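Speaker notes: Folla, gathering examples by hand
10 May 2023, Ritu Pal
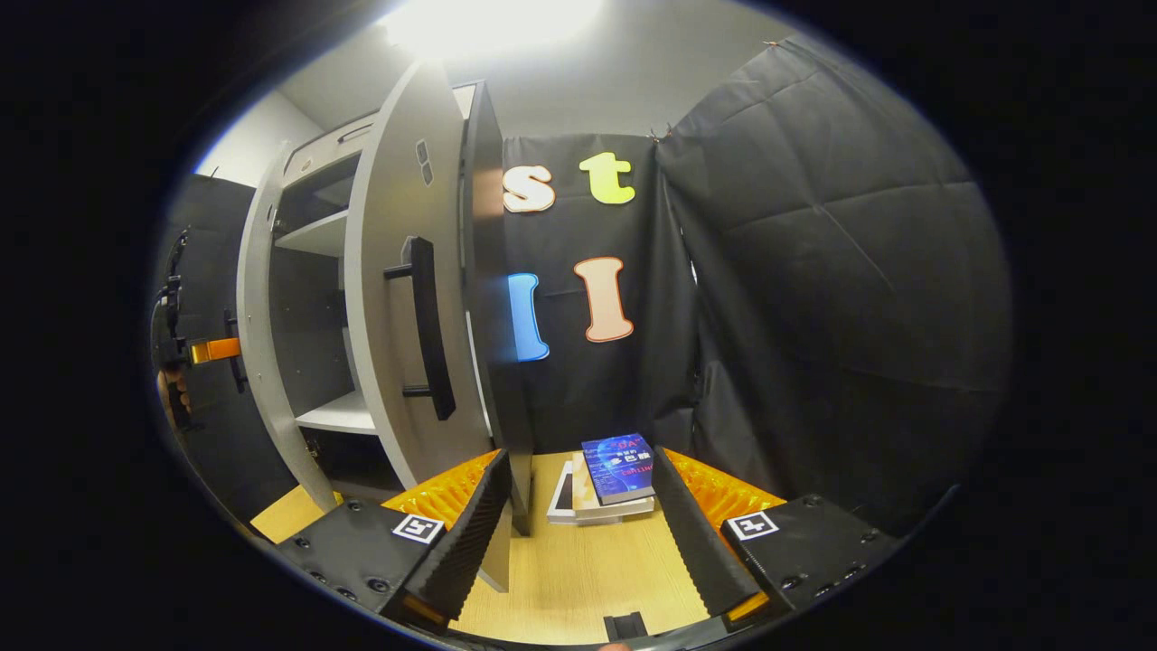 Eyvindur Ketilsson wrote back after reading my outline that he would rather hear about the bad takes than the good ones, and could I please start there. So I will, and thank you, Eyvindur!

Say hello, let people find their seats, then go straight to the cabinet and the books. Everybody has put a book on a shelf (my hands could do it in the dark), and it's a lovely thing to teach because there are so many ways to do it a little bit wrong.

Tell the August story. We recorded 40 takes in one afternoon, all with the door wide open, and felt very pleased with ourselves. Then Wiver trained on them and had no idea what to do with a door left halfway. Pause here, people usually laugh.

Next, what we do now:
- move the books between takes, and turn the top one
- change the door every 5 takes
- keep the fumbles, but label them

Mention the two markers on the fingers only if somebody asks, it eats up time.

Leave 20 minutes for questions. Carkex folks will want to know about labeling, so have the 3 clips ready.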